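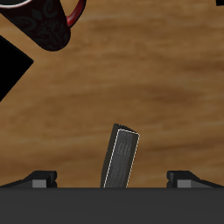
Wood grain is the pattern and direction of the fibres in a piece of timber. The word is used in several senses. It may refer to the alignment of the fibres relative to the long axis of the trunk, to the marking visible on a cut surface, or to the size and spacing of the pores. In technical writing the second sense is usually called figure and the third texture, but the distinction is not kept in ordinary speech or in most trade catalogues.

Formation

A tree grows in girth by adding cells from a thin layer beneath the bark, the cambium. In climates with a marked cold or dry season, growth stops or slows for part of the year. Wood laid down early in the growing season (earlywood) tends to have larger cells with thinner walls, while wood laid down later (latewood) has smaller cells with thicker walls. The contrast between the two produces growth rings. In many softwoods the latewood is clearly darker, and the ring boundary can be seen without magnification. In tropical timbers grown without strong seasons the rings may be faint or absent.

Most of the cells run lengthwise in the trunk. A smaller number lie in rays, which extend outwards from the centre. Rays store and transport food materials and are prominent in oak, beech and plane, where they appear as flecks or short lines on suitable surfaces.

Alignment

Straight grain runs parallel to the axis of the trunk. It is the easiest to work and, other things being equal, gives the strongest timber along its length.

Spiral grain winds around the trunk in one direction. Boards cut from such trees tend to twist as they dry. The direction of the spiral may change during the life of the tree.

Interlocked grain results when the direction of the spiral reverses at intervals. It is common in tropical hardwoods, including sapele and iroko. Quarter-sawn surfaces show a ribbon or stripe figure, and the timber is hard to split and liable to tear when planed.

Wavy grain undulates along the length of the trunk. It produces the fiddleback figure of some maple and sycamore.

Irregular grain occurs around knots, forks and burrs, where the fibres are diverted from their normal course.

Cut and figure

The appearance of a board depends largely on how it was taken from the log. Plain sawing, also called flat sawing, cuts the log in a series of parallel passes. Boards from the outer part of the log meet the rings at a shallow angle and show arched or flame-like markings on the face. Plain sawing wastes little timber and is quick, but the boards are more inclined to cup.

Quarter sawing presents the rings at a steep angle to the face. The marking is a set of narrow, nearly parallel lines, with ray flecks in species that have large rays. Quarter-sawn boards move less across their width as moisture changes and wear more evenly. They cost more, as the log must be turned repeatedly and more of it is lost. Rift sawing, at an intermediate angle, gives straight lines with little fleck.

Veneers may be sliced or peeled. Peeling turns the log against a long blade and yields a continuous sheet whose broad, wandering figure does not occur in sawn boards. Sliced veneers can be laid in repeating or mirrored arrangements, the best known being book matching and slip matching.

Texture

Hardwoods are divided by the arrangement of their pores. In ring-porous species, such as ash and English oak, large pores are concentrated in the earlywood, giving a coarse and uneven surface. In diffuse-porous species, such as beech and lime, the pores are more nearly uniform in size and are spread throughout the ring. Softwoods have no pores in this sense; their texture depends on the size of the cells and the contrast between early and late growth.

Coarse-textured timbers are often treated with a grain filler before a gloss finish is applied. Without it, the finish sinks into the pores and the surface appears pitted.

Effect on strength and movement

Timber is much stronger along the fibres than across them. Where the fibres run at an angle to the edge of a component, the component is said to have short grain or sloping grain, and may break under a modest bending load. Tool handles, chair legs and ladder sides are for this reason selected for straightness of grain, and structural grading rules limit the permitted slope.

Shrinkage during drying is likewise uneven. It is greatest along the line of the rings, less at right angles to them and very small along the length. Solid panels must be fixed in a way that allows movement across their width. Traditional methods include the loose panel held in a grooved frame and the table top secured by buttons or slotted screws. A panel fixed rigidly on all sides is likely to split or bow.

Working

Planing with the grain means cutting in the direction in which the fibres rise towards the surface ahead of the blade. In the opposite direction the blade tends to lift the fibres and tear them out below the line of the cut. With interlocked or irregular grain no single direction is satisfactory, and a finely set blade, a steeper cutting angle or a scraper is used. Abrasives are normally moved along the grain, as scratches across it remain visible after staining.

End grain absorbs stains and adhesives more readily than face grain. It darkens more under the same treatment and makes a weak glued joint unless reinforced.

Imitation

The painting of wood grain on cheaper timber or plaster is known as graining. A base coat is covered with a translucent glaze, which is worked while wet with combs, brushes and a rocker. The rocker, a curved tool with raised ridges, reproduces the arched figure of plain-sawn boards. Printed papers and films have largely replaced graining in furniture and flooring. In long printed runs the pattern repeats at a fixed interval, and the repeat may become noticeable when adjacent boards are laid in step.

See also: Burr; Dendrochronology; Marquetry; Quarter sawing; Seasoning of timber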